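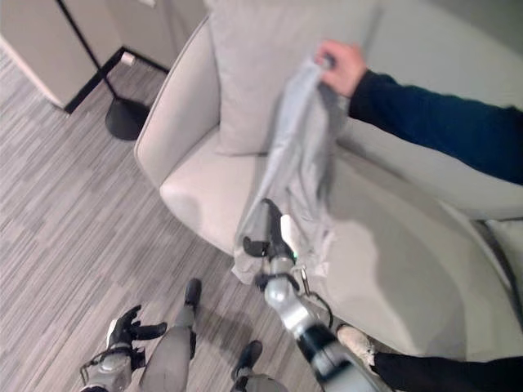
4. The Handover Exercise

Tags: Student Projects, Humanoids, Household Tasks

Figure 4. A handover under way over the armchair, seen from the robot's head camera. The student's hand is at the top of the cloth; the robot's right gripper has a fold near the bottom.

4.1 Why cloth

The Hillside robotics club meets after classes and has, by long tradition, more opinions than equipment. When the club was offered a term with a humanoid, the members voted on what it should learn. Soccer came first. Cloth handling came second, and was chosen by the faculty adviser, who had seen what soccer did to the previous robot.

Cloth turned out to be a good teacher. A block has a top and a bottom and keeps them. A piece of cloth has whatever shape it had a moment ago, plus a small grudge. The students had spent the spring on rigid objects and arrived with a planner that asked, before anything else, for the pose of the object. In the first session in May, Iñaki Vallejo held up a crumpled cloth and asked the group to write its pose on the whiteboard. The whiteboard is still blank, and the planner was retired soon afterward.

4.2 The task

In the handover exercise a student holds a cloth by an upper corner above the seat of an armchair, and the robot takes hold of it lower down (Figure 4). The student lets go only when the operator calls for it. The robot then has to keep its grip, and after that it has to lay the cloth on the seat. We scored these as separate stages, having learned from the block trials that a single pass or fail mark tells a student very little except how to feel.

The armchair was a deliberate choice. A table would have been kinder. The padded armrest rises well above the seat, and a cloth spread over one tends to spread over the other as well, so the robot meets the fabric in several places and at several heights. The cloth used was light gray and so was the chair. Everaldo Sales, who wrote most of the segmentation code, objected to this in the planning meeting, in the first week, and in the margins of an early draft of this paper. His objection is noted here as well. By the end of the term his code was finding the cloth mainly by its folds and edges, with very little help from color, and he has asked for partial credit.

4.3 Procedure

Each trial began with the robot standing in front of the chair. The student holding the cloth stood to the robot's right and reached in over the seat. We asked holders to keep still, a request that college students honor in their own way. Some drifted toward the gripper to be helpful. Others pulled back slightly at the moment of contact, which is a sensible instinct near a machine and a nuisance in the data. We kept both kinds of trial and labeled them, on the theory that people at home will do the same.

The robot used one hand. The left was programmed to stay open and out of the way, and the two-handed version was left for next year's club. Several members felt this was a waste of a perfectly good hand. They were invited to tune the controller for it over a weekend and came back in agreement with us.

The full set ran to 100 trials, divided among 17 students, with the operator's role rotating so that everyone had at least one turn at being blamed. Head camera video was saved for every trial. From it the club labeled 1,706 still images by hand, marking the cloth, the human hand and the gripper. Labeling took longer than everything else put together — the minutes of the meeting dated 2022-10-07 record a motion to declare it finished, which failed.

4.4 What the students got wrong, and what we did

The most common mistake was closing the gripper too early. A student would see the fingers pass in front of the fabric on the monitor and call the grasp, when the fingers were in fact some way short of it. After two sessions of pinched air we added a short wait and a second look before the close command. We also let the fingers travel further past the first visible edge, so that they took a fold of cloth and not just the rim.

Our own mistake was the written guide. It grew to 28 pages, most of them about safety and the rest about file names, and we have good evidence that it was read by one person. The next version will fit on a card taped to the operator's desk. The safety rules will come first, and the file names will be handled by a script.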